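An Afternoon at the Mofokeng Dental Lab Open Day

I've had two crowns and a night guard made in my life and never once wondered who made them. So when my dentist's office stuck a flyer by the front desk for the open day at Mofokeng, the dental lab over in Matholm, I took one home and put it on the fridge, and on 20th March I drove out there with a travel mug and no real idea what to expect.

First tip: park behind the building. The front lot was full by ten and I ended up next to a tire shop, walking back along the road in the wrong shoes.

They took us around in groups, and mine was led by Karim Zein, a ceramist with 16 years at the bench. He started us in the plaster room (bring a dark sweater and you will regret it) where the impressions come in from dental offices all over the county. Every case gets its own little plastic tray with a ticket, and the trays go up and down the hallway all day long. I saw 641 on one ticket and asked if that was the number of teeth they had done that week. Nope – it's just the tray number. Karim was very nice about it.

The shade room was my favorite by a mile! It's painted a flat gray, walls and ceiling both, so nothing throws color onto the samples. Karim held a shade tab up against my front tooth and then had me guess which one matched. I picked something far too white. Apparently everybody does. He said people who have just whitened their teeth should wait a couple of weeks before having a crown matched, as the color settles down a bit after treatment, and that a crown won't lighten along with your other teeth if you bleach them later. I wish I'd known that before my second crown, which has always looked a touch yellow next to its neighbor.

After that came the milling machines, and then coffee, and then a talk on looking after night guards. Cool water, soft brush, no toothpaste on it (too scratchy), and let it dry before it goes in the case. I have been using hot water for years. Mine is a slightly odd shape now and I think we have our answer.

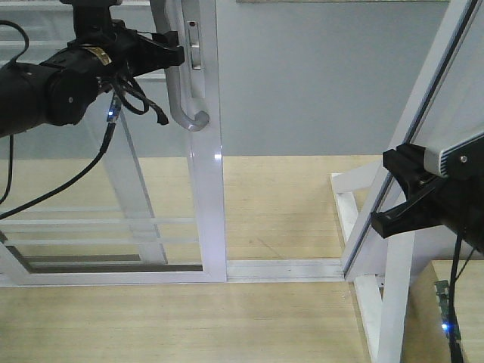

The talk ran over, so the question session got squeezed, but I did manage to ask about stains from tea. I drink a lot of it. The woman from Himthorpe, who had a hygiene table set up by the stairs, told me to rinse with plain water after each cup and not to go scrubbing right away. She also gave me a sample brush with a very small head that I've been using since and like a lot more than my old one.

A few gripes. The sandwiches were gone by noon. The upstairs rooms were hard to hear in, with 44 of us crammed in for the talk and a fan going. And I'd have loved more time at the bench where they paint the stain onto the crowns by hand – we got maybe five minutes, and I could have stood there for an hour watching Karim put the tiniest bit of brown into a groove on a molar.

There's another open day planned for July, and you put your name down at the front desk or through your dentist. It's free. I've already told my sister to go, and to eat first.

Recent posts
Night guards: my first 101 nights
Tea, coffee and my front teeth
What I paid for a crown in Grivoreck
Electric or manual? I tried both

Contact | Copyright, all rights reserved | Back to top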